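Lutoleck pass predictions, README

Last touched 1/15/22. Still rough, sorry.

What's in here: predicted vs. observed times for satellite passes over two ground sites, Flalelholm and Cowie. 1,286 passes total. Mostly low orbit stuff, a few odd ones that drift. Plain CSV, one row per pass.

Columns
pass_id: just a running number, gaps are fine
site: FLA or COW
rise_pred, rise_obs: UTC, seconds
set_pred, set_obs: same
max_el: degrees above horizon, predicted only
elem_age: hours since the orbital elements were issued
flag: see further down

Times are all UTC. Local time columns are gone, they caused nothing but trouble in July when the Cowie clock was on the wrong zone. Those rows are fixed now. I think all of them.

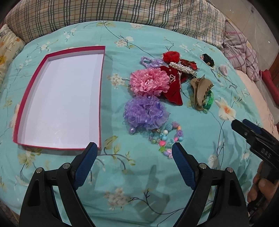
Samer Zein wrote back after the first upload that rise_obs at Cowie looks late on every low pass, and asked if that was the receiver or the hill to the east. Fair. It's the hill. Signal doesn't clear it until 12 degrees, so anything under that has a late rise and you should not use it to judge the prediction. Use set_obs instead, the west side is open.

Flags
0 = ok
1 = weak signal, time is a guess
2 = pass seen but wrong object, kept for the record

Drop flag 2 unless you want it for matching tests. Flag 1 is up to you.

Known problems
- elem_age is blank for a batch of Flalelholm rows, the log got overwriten
- max_el is rounded, don't try to back out anything fine from it
- duplicate pass_ids after the merge, keep the later row

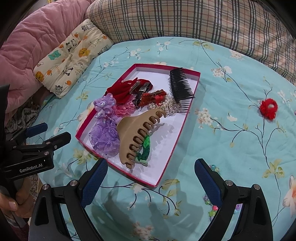
Predictions were made with the Festham script, default settings, no drag tweak. So old elements give bad times, worst on the lowest orbits. If you rerun with newer elements you'll get better numbers, but then it isn't the same test any more and please dont mix the two in one file.

To load: any CSV reader. Header is the first line. Empty means missing, zero means zero.

Use it for whatever. Say where you got it. Corrections go to the Lutoleck list with the pass_id in the subject line.

To do: site heights for both antennas, fix the blank ages if a backup shows up.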